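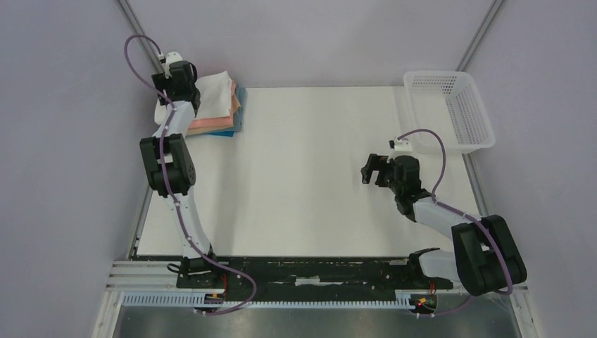
White work surface, pale walls on three sides

White t-shirts going gray after a few months, hard water?

Posted in Laundry and Fabric Care

huson_upstairs
All my white cotton t-shirts end up the same dull gray and I would like to know if it can be reversed or if I should throw them out. They are plain 100% cotton, nothing special, and I have nine or ten in rotation. New ones look fine until maybe the tenth wash. After that they start looking tired, and they also get stiff, especially across the shoulders and around the collar.

What I do now: front loader (a Vameck, older than I'd like), warm water, normal cycle, spin set to 800. Wudora liquid, filled to the top line on the cap. Fabric softener in every load. I wash whites with light grays and some pale blue pillowcases. Dried in the dryer on medium.

We moved to Huson in September and I think it got worse here, but I can't swear to it. A neighbor lent me one of those pen testers you dip in a glass and it said 539. The water company's sheet says 18 grains. I don't know if those are the same thing. A salesman quoted me 3,000 for a softener installed, which I can't do in a rental anyway.

I already tried chlorine bleach. Two of the shirts went slightly yellow at the underarms and the rest did not change.

Is this the water, the machine, or me?

Edit: it is an apartment, so I can't touch the plumbing. There is a laundry sink.

twotubs
Some of each, probably. I'll go through it in the order I would fix it.

The two numbers are different things. The pen measures everything dissolved in the water, including salts that don't matter for laundry. The grains figure is hardness, meaning calcium and magnesium, and that is the one to go by. Eighteen is very hard. Most detergent instructions assume something much lower, and the cap lines are printed with that in mind.

Hard water ties up part of the detergent. What's left doesn't hold the dirt in suspension well, so it settles back on the cloth. That is most of your gray. The stiffness is mineral and detergent residue together. Softener then puts a waxy layer over all of it, and the waxy layer picks up more dirt in the next wash.

To get the old shirts back, do what people call stripping. You have a laundry sink, so it's easy:

Start with clean, dry shirts. Fill the sink with the hottest water the tap gives you. Put in a quarter cup of washing soda, a quarter cup of borax and a quarter cup of powdered detergent, and stir until nothing is grainy on the bottom. Put the shirts in, push them under, and leave them until the water is cold. Overnight is fine for plain white cotton. Move them around with a wooden spoon every hour or so if you're home. Drain, then run them through the washer twice with no detergent at all.

Don't do this to anything colored, anything with elastane in it, or wool. Don't put the pale blue pillowcases in either. They will come out less blue.

If they are still dull after that, soak them again with oxygen bleach (the powder, sodium percarbonate) in hot water for six hours. Oxygen bleach is a separate product from the chlorine kind and you should never mix the two, or mix chlorine bleach with anything else you have under the sink. The yellow underarms are a known thing with chlorine on deodorant and sweat. Work a paste of oxygen bleach and water into those spots, keep it damp for an hour, then wash. It may take two rounds. I have had shirts where it never fully came out.

Before you treat the whole pile, try one. Lay it flat on something white in daylight next to a shirt you haven't treated and look at the side seams, where the cloth is doubled. That is where residue stays longest, along with the collar rib. 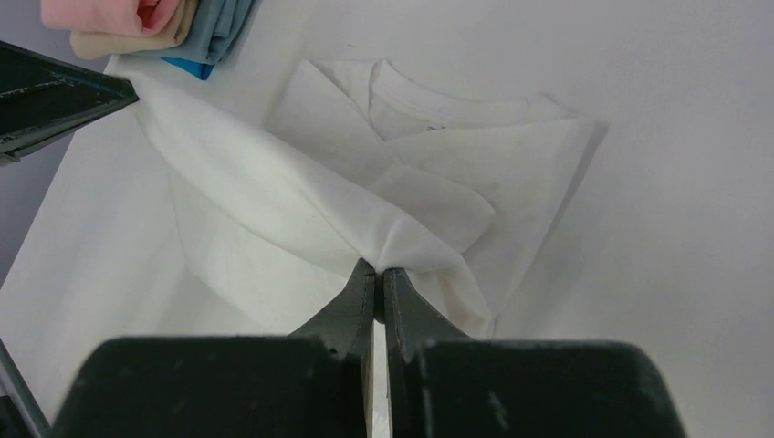
If the seams still feel stiff when the rest of the shirt is soft, it needs another rinse. A second soak won't help with that. Squeeze a handful of the wet cloth and see whether the water that comes out feels slippery. When it doesn't, you're finished.

To keep it from coming back:

Stop using fabric softener on the whites. White vinegar in the softener drawer is popular and I used it for years, but several washer manuals warn about the rubber seals, so check yours. Citric acid has the same question hanging over it.

Switch to powder for the white load. Powders usually have more water softening built in than liquids do. Add two tablespoons of washing soda, or a water conditioner if you can find one in the laundry aisle.

Wash hotter. White cotton can take it. Warm on an older front loader is often not very warm — check the temperature by pausing the cycle if yours lets you open the door.

Turn on the extra rinse. Raise the spin too if the machine goes higher. At 800 a fair amount of water stays in the cotton, and whatever is in that water dries into the shirt.

Wash whites with whites only. Light gray is still gray dye.

Clean the machine as well. Pull out the drawer, scrub behind it, wipe the fold of the door gasket, empty the drain filter, then run the hottest cycle empty with washer cleaner. If the gasket comes up black on the rag, that was going onto your shirts.

mamani_dropoff
Just buy new ones every year. T-shirts are cheap and by the time you've paid for borax and soda and all the hot water you could have had a new pack. I take everything to the Mamani laundromat now and they have soft water. Whites still go off eventually.

Also quit drying them so hot.

gray_socks_again
The first answer covers most of it. I'll add a few things from living with the same kind of water.

Use less detergent once you have the washing soda in there. People hear "hard water" and keep adding. My shirts got worse when I doubled the liquid. If you see suds on the door glass during the last rinse, cut back until you don't.

Bluing works on the yellow tint but not on gray. It's a few drops, diluted in a quart of cold water first, and if you pour it in straight you get blue spots. I'd leave it for last, after the stripping, or skip it.

Don't crowd the drum. Mine does a much better job at two-thirds full, and I used to pack it to the top.

Some white shirts are sold with optical brightener in the cotton and it washes out no matter what you do. Those will never look like they did in the store. Compare with the inside of the hem, which gets less wear and light, before deciding it's dirt.

huson_upstairs
Thanks. I did three shirts in the sink. The water went the color of weak tea, which was unpleasant. Two are a lot better and soft again. The third still has the yellow underarms, so I'll try the paste this weekend. The manual for the Vameck says no vinegar, so I'm leaving the drawer empty. I found a setting called Rinse Plus that I had never turned on.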